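Clundine Makers Forum > Student Projects > Robot teardown class

grurnent_al
Second term of the teardown class and our group got the hard drive job. We've been at it since September and I'm still mucking around with how the arm holds the caddy. It likes to tip once it's up over the board.

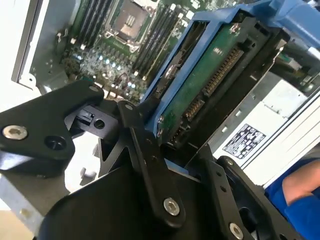

My feeling is we should grab it lower and slow right down on the lift. Áine Lynch (our tutor) reckons speed is fine and our waypoints are rubbish. We got 17 clean lifts out of 20 last session, so I'm a bit stuck on what to fix first.

skulura
Waypoints, for sure. Áine's right, sorry mate! Ours was the same until we added one straight above the bay and one over the bench, left of the tower.
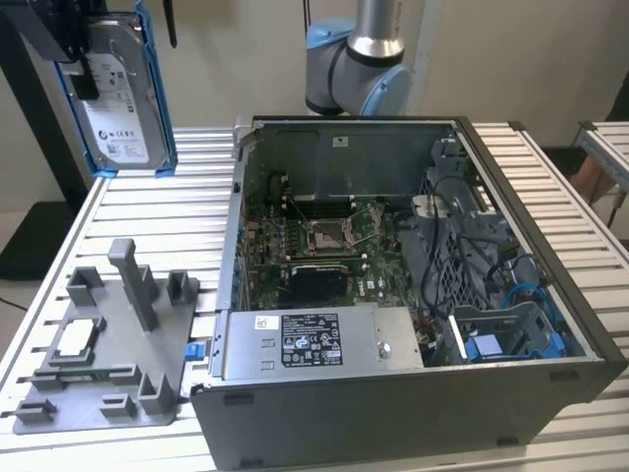 We run the whole lot at 10 per cent speed while we're learning a new path, then bring it up. Going slow forever just hides the problem.

ghiță_fan
Disagree a bit. A slow lift is kinder to the connectors, and you don't get marked on time anyway - check the rubric. I'd keep the drive hanging close to upright till it's clear of the case, too.
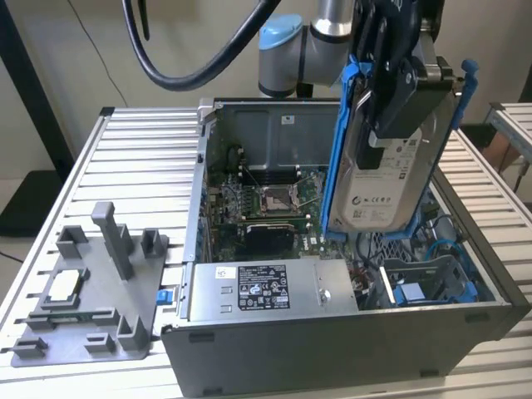 Drive in its blue caddy, over the open case

grurnent_al
Hang on, the rubric does have time in it, page 3. Not many marks though. I'll try the extra waypoint first and leave the speed alone, then I can tell which one did it.

skulura
Good plan. Save your old path before you touch anything - I didn't and it hurt.
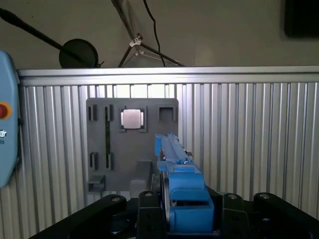 Fixtures and trays

ghiță_fan
While you're at it, has your group settled on a tray? We're still arguing over the grey one. I like the tall walls, but my lab partner wants them trimmed so the fingers have more room coming in.

grurnent_al
Leave the walls, I say. Will post the new path once I've had a go at it.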